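What People Keep in Their Junk Drawers (And Why They Never Find Anything)
Final report for Intro to Household Research
November 10, 2024

So my project started because I couldn't find a battery. I was home in Olvera in July, the smoke detector was chirping, and I went through three drawers before I gave up and drove to the store. My parents have lived in that house forever and they still argue over which drawer the batteries "live" in. I thought, okay, there's my topic!

My question was pretty simple. Do people who sort their small stuff really find things faster than people who toss it all in one place? I wanted the answer to be no (I'm a tosser, sorry) and I tried to keep that out of the results.

I handed out a paper survey in two towns, Olvera and Sanbridge, mostly outside grocery stores and at the Sanbridge library, where they let me leave a stack by the copier. I got 496 back, which blew my mind, I was hoping for a shoebox full and got a suitcase. Typing them in took most of September and my wrists are still mad at me.

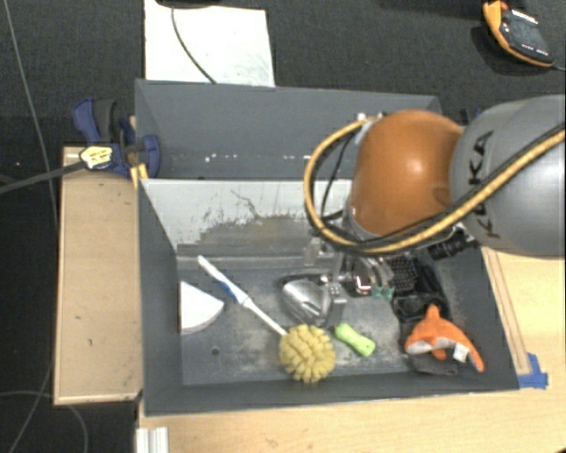
The survey asked where people put things that don't have a home, like tape, loose keys, takeout menus, birthday candles and that one screwdriver. The kitchen drawer won by a mile. Second place went to what I ended up calling open catch-alls, meaning a bowl, a tray or a bin with no lid. I like an open bin with a handful of mixed objects in it, like the dark gray one in the picture, because you can look down into it and reach straight for what you want. A drawer makes you pull it out first, and half the time it jams on a spatula. People with open catch-alls also wrote way nicer comments about them, and one person drew a little heart next to "bowl."

For the second part I did timed searches. I visited homes in both towns and asked people to find a roll of tape while I ran the stopwatch on my phone. I cut everybody off at 90 seconds so it wouldn't get embarrassing. The sorters did win, but by less than I expected, and their lead went away completely if somebody else in the house had done the sorting. One man opened every labeled box in his hall closet and then remembered the tape was in his car.

I also had a problem with my method. Some people had used their tape that same morning, so of course they went right to it. If I did it over I'd ask for something more annoying, like a safety pin, and I'd ask when they last touched it. I'd also like to add Dretby, where the apartments are a lot smaller and people might not have a spare drawer to fill up in the first place.

As for the battery, my mom found it in August. It was in the drawer with the dish towels.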